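I finally got to the gray tray this week. It has been on my list since we moved into the Parkmont apartment, and it kept getting pushed down by bigger things like the closet shelf and the bathroom fan.

If you haven't read the earlier posts, I'm going through the small stuff in the apartment one piece at a time and deciding whether it stays. Everything that stays gets cleaned and gets a place. The tray came from Lamduan Noiphan, who was clearing out her desk at the Briem office and asked if I wanted it. I said yes without thinking much about what I'd put in it.

It's shaped like a half circle, more or less, with a raised rim around the curve and some long slots through the flat part. There's a rounded recess toward one end. I worked on it at the square table.

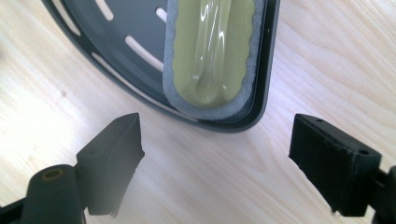 *The tray on the table, with the gray pad and the shiny yellow-green piece sitting in it.*

The slots are the part I went back and forth on. They're good if you want to set something damp down, and bad if you want to keep anything small in there. Paper clips will go straight through to the table. My first plan was to use it for the loose things that end up by the front door, meaning coins, stamps, and the mailbox key. The key would probably be fine. The stamps wouldn't last a week.

Rakiya Anozie suggested cutting a piece of shelf liner to cover the flat part. I have nearly 20 feet of liner left from the kitchen drawers, so the material wasn't a problem. I drew the outline on the back of a calendar page first. The curve took me two tries. On the first one I traced the outside of the rim and forgot to allow for how thick it is, so the pattern came out too big all the way around.

The recess I decided to leave alone. I don't want liner in there, and a flat sheet wouldn't sit right in it anyway.

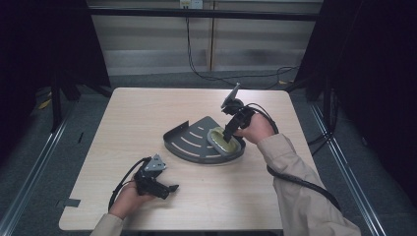 After that I had to think about where the tray would live. The options were the shelf by the door, the top of the Lillska cabinet, or my side of the desk. The shelf by the door is too narrow. I measured the cabinet top and the tray fits there with its straight side against the wall, which leaves the curve facing out. I like that, because you don't catch your sleeve on a corner when you walk by.

Dilek Şimşekoğlu thinks it should go on the desk and hold pens. I have a mug for pens.

The rim collects dust in the line where it meets the flat part. A dry toothbrush gets it out. I don't use spray on things like this anymore, after what happened with the lamp shade (see the post about the hallway). A barely damp cloth is enough for the outside, and then a dry one.

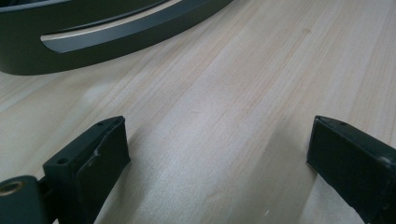

*Outer curve, with the light strip that follows it.*

I hadn't paid attention to that strip until I had the tray on a pale table in decent light. It's narrow at one end and gets wider as it goes around. In Lamduan's office the tray was pushed back under a monitor and you only saw the top of it. With the curve facing out on the cabinet, the strip will be the part people see, so that settled which way to turn it.

The table could use some attention too. I've been meaning to rub some oil into it, and I have most of a can of Triltmont left from the cutting boards. There are marks in the top I'd never noticed. I don't think oil will do much for those, and I'm not going to sand it over a few scratches.
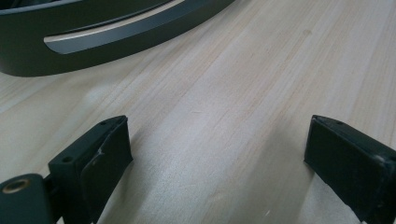
*Same curve again. The small dent in the tabletop is toward the upper right.*

So the tray stays. Next up is the box of cords, which I'm not looking forward to. Amnuay Paisan has offered to come by and tell me which ones go to what, and I'd like to have them sorted into bags before he gets here.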